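Search this site Enter keywords Go

4.3 Failure analysis: loss of grip signal during the utensil-hanging task

The hanging task produced more discarded recordings than any other task in the set. Of 525 demonstrations, 30 were rejected because the jaw-width signal from one of the two hand-held grippers froze while the operator was still moving. In each case the position track remained valid. The fault was therefore not caught by the Erraji quality check, which tests only for gaps in the marker track, and the first of these recordings entered the training set unflagged.

The consequence appeared at replay. With the jaw width held at its last value, the policy learned that a handle could be carried to the hook and left there without opening the jaws. On the arm, this caused the gripper to retreat while still holding the utensil, and the stand was pulled over the near side of the table in 11 trials. No person was inside the work area during these trials. One hook was bent and the stand was replaced.

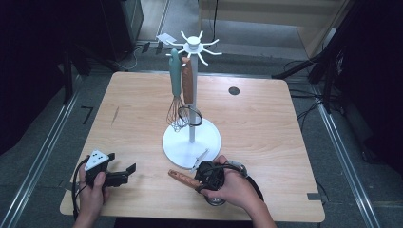 Figure 6. Utensil-hanging task with two hand-held grippers. A whisk and a second utensil hang from the stand; a wooden-handled utensil is at the right gripper.

We considered three sources for the frozen signal. The first was the encoder in the gripper body. Both units were removed and cycled 2000 times on the bench by Houda Bennani with no dropped samples. The second was the logging software, Drullach, which repeats the last received value when a packet is late. This behavior hides the fault but does not cause it, as the packets in question were never sent. The third was the cable. The hanging motion requires the operator to raise and turn the wrist near the top of the stand, and the cable is bent sharply where it leaves the housing. When the connector was flexed by hand at this angle, the signal was lost on the right unit every time and on the left unit occasionally.

Rejected recordings were not evenly spread across operators. Most came from sessions in which the operator reached around the pole to use the far hooks -- a path that the task instructions neither required nor ruled out. Johannes Lekota reviewed the rejected set and found that the freeze usually began during the final approach and ended once the wrist was lowered. The recordings looked normal at both ends, and a spot check of the first and last seconds would have passed them.

Three changes were made. The connector was fitted with a strain relief, and the cable was given a longer loop at the wrist. Drullach now writes an empty value when a packet is late, and Erraji rejects any recording in which the jaw width is missing for over two seconds. On the arm, a limit on lateral force was added to the retreat motion, so that a gripper that has failed to release stops before the stand tips.

The force limit is a partial measure. It was tuned for this stand and this table, and a lighter stand would tip below the threshold. We also did not test whether shorter freezes, which the new check lets through -- these are still present in the released data -- have a measurable effect on the release motion.

Related items
Bennani and Chraibi: Connector wear in hand-held demonstration devices
El Fassi: Rellulel, a logging format for two-handed tasks
Benkirane and Lekota: Force limits for release and retreat motions
Eris project: Technical notes, November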